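The joy of a proper fleece

March 27, 2024

There is a blanket chest at the end of my bed that I have not been able to close since the autumn, and I'm delighted about it. Fleece does that to a cupboard. You buy one throw for the sofa, then a second because the first has migrated upstairs, and before long there are scarves, a hooded thing with a pocket on the front and a heap of offcuts you swear you'll turn into mittens.

I blame the Buneo, a tiny remnant shop up 23 stone steps in Trokberg, where the rolls are stacked to the ceiling and you're allowed (encouraged!) to shove your whole arm in between them. I went in for buttons. I came out with 2 metres of fleece and no buttons, and I've been back more often than I'd like to add up.

What I love most is how forgiving the stuff is. Woven cotton frays the moment you look at it, but you can cut fleece with kitchen scissors, leave the edge raw and use it that same evening. Most of it stretches more one way than the other, so give it a tug before you cut, and put the stretch across the body if you're making something to wear. Pins vanish into the pile, so I use clips. Sew with a longer stitch than usual and let the machine take it at its own pace, and the seams will lie beautifully flat.

Then there's the colour! Fleece takes a strong shade and makes it softer, and a good blue-green is the best of the lot, bright along the folds and almost like deep water down in the creases. Put it next to something dark and ribbed, an old jumper or a thick pair of socks, and both look better for the company. My Mendorau throw lives on a charcoal armchair for exactly that reason, and I rearrange it far more than any sensible person should.

Washing is where good fleece goes wrong. Turn it inside out, keep the water cool and leave out the fabric softener, which coats the fibres and flattens the nap. A mesh bag will catch a fair bit of the fluff. Skip the tumble dryer if you've room for an airer, and never, ever iron it. If it comes out looking a bit sorry for itself, a soft clothes brush worked gently in one direction brings it round.

As for storing it, I've given up on folding. Tidy squares slide off one another and leave hard lines, whereas a loosely bunched fleece can be stuffed in beside the woollens and shaken out in a second. Mine stay within reach until June, and even then I keep one back for the garden, where the evenings are never quite as warm as I've promised people they'll be. 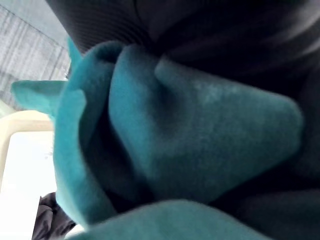 Soft teal fleece, bunched up against darker fabric.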